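Progress report to the Vekuretti fund: equipment planning, second period
Prepared by the Salcedo kitchen assistance project

In this period we worked mainly on the question which arm we should buy, and if one arm is enough for the test kitchen. Before we spend money on hardware, we try the reach tasks in the simulated kitchen. The wall shelf was the first task, as it decides how long the arm must be. 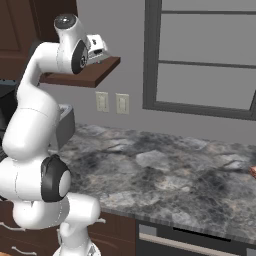 We received two offers. Vedico asks 2967 euros for the mounting base, the cables and the delivery. Gasis asks 410 euros less for the same items, but the delivery takes 17 weeks. We prefer Vedico, and we ask for your agreement before the end of August. The arm itself stays in the budget line which you already approved.

The simulation work has used 37 working days, a little more than planned. The reason is that we had to build the shelf and the cabinets again after the measures of the real kitchen were corrected. 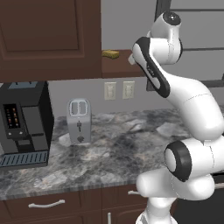

Simulated kitchen with the arm, the toaster and the sponge on the shelf.

For the next period we plan to compare two positions of the base. We also need a price for the floor plate, which is missing in both offers. We will send it to you separately when we have it.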